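From: Jannik Kasten
To: herura-demos list
Date: April 30, 2023
Subject: Re: How many handlebar examples is enough?

> Merier has asked for 4000 episodes by August. We have 418.
> Could somebody tell me whether the handlebar ones count
> as one task or several? Also, do we really have to keep
> the cables on? They get in the way of everything.

Several. Ringing a bell, squeezing a brake lever and following a cable are three labels, however much it feels like one long afternoon.

And yes, please keep the cables on. The last policy was trained on a bare bar and did beautifully until Platgate sent us one that had belonged to a bicycle. It scored 53 out of 66 on the tidy bar and then tried to grasp a cable tie with great conviction. I would like it to meet a few more of those before August.
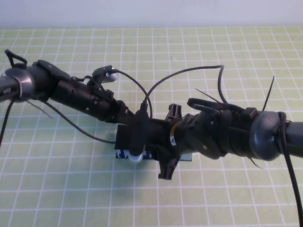
Handlebar on the green mat, two bells, cables and zip ties left as they are.

A few requests for whoever is on next. Turn the bar a bit between episodes, otherwise we teach it where our table is. Don't trim the zip ties. If you fumble a grasp and recover, keep it, and mark it "recovered". If you fumble and swear, keep it too, there is no audio.

Isaksson's labelling sheet still has "lever thing" as a category. I have left it in, as it is our most popular.

Jannik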